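Carved House Posts of the Tatuline Valley: Frequently Asked Questions

The Clargate Museum of Wood and Carving gets a lot of mail about the posts. Some of it is even answered. These are the questions that come in most often, with the replies we would send if we were better at replying.

What is a house post?

A carved upright that holds up the porch roof of a traditional farmhouse. In the Tatuline valley the custom was to put one on each side of the door and cover it from the floor to a little above head height. Beyond that point the carver generally lost interest, and so did the visitors.

Are they the same as totem poles?

No. Totem poles belong to Indigenous peoples of the Pacific Northwest Coast, and have their own meanings, owners and rules. Our posts are tall, carved and made of wood, and the resemblance stops there. The gift shop has been asked to stop using the word.

What do the carvings mean?

Less than people hope. The sun wheels may have been meant to bring luck. The wheat sheaves most likely mean wheat. A few posts carry what earlier writers called "the serpent of the underworld," and a later cleaning showed that one of those serpents has a handle and is a ladle. We have kept the old label next to the new one, as a warning to ourselves.

How many posts survive?

The survey lists 546. Of these, 479 are still attached to a building, though in several cases the building is mostly attached to the post. The rest are in museums, barns and private gardens, and one is doing good work as a gate.

What wood was used?

Oak, if the family had money. Larch, if the family had sense. Pine turns up on later houses and is the reason our conservation budget looks the way it does.

Who was Lapiņa?

A carver who signed 9 of the posts, which is 9 more than anyone else in the valley. Signing your work was thought to be showing off. We know very little about Lapiņa beyond the name, a fondness for owls, and an unpaid bill for chisels in the parish accounts.
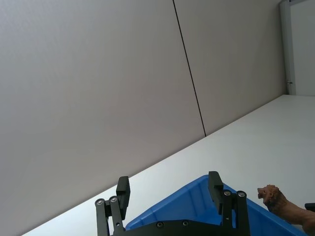
Plenty of other posts are credited to Lapiņa by their owners, usually just before a sale. An owl is not a signature. Owls were popular, and fairly easy to carve if you didn't mind them looking surprised.

What is the Sterkov style?

Sterkov is the village at the upper end of the valley, where the carving is deeper and the patterns are packed in with no plain wood left between them. Lower valley carvers considered this vulgar. Sterkov people considered the lower valley lazy. Both views are still available at the Sterkov tavern, at no extra charge.

Were the posts painted?

Many were. Traces of red and a dull green have been found in the deeper cuts. Visitors tend to be disappointed by this, having come a long way for honest bare timber. The original owners would have been just as disappointed by bare timber, and would have asked when the painter was due.

May I touch them?

Outdoors, the posts belong to whoever lives in the house, so please ask. Indoors, no. There is one post in the entrance hall which you may touch as much as you like. It is a copy, it is extremely smooth by now, and children like to hug it.

I think I have a post in my barn. What should I do?

Leave it where it is, keep the rain off it and send us a photograph. Please don't varnish it. Please don't sand it "just to see the pattern better" - you will see it better for one afternoon, and after that there will be less of it to see. Wire brushes are also a no.

Can you tell me what my post is worth?

We don't give valuations. We can tell you how old it probably is and whether the owl was added later.

Is it true that moving a post brings bad luck?

So the story goes. A post is heavy and the porch roof is resting on it, so we wouldn't argue with the tradition.

How can I cite the survey?

Use "Survey of Carved House Posts, Tatuline Valley, Clargate Museum of Wood and Carving," followed by the post number. The number is essential. "The nice one near the bridge" has appeared in a published footnote, and there are two bridges.

When are you open?

Daily from May to October. In winter the hall opens by appointment, and you should bring a coat. Groups of up to 50 can be seated for the slide talk, which lasts an hour if there are no questions about owls.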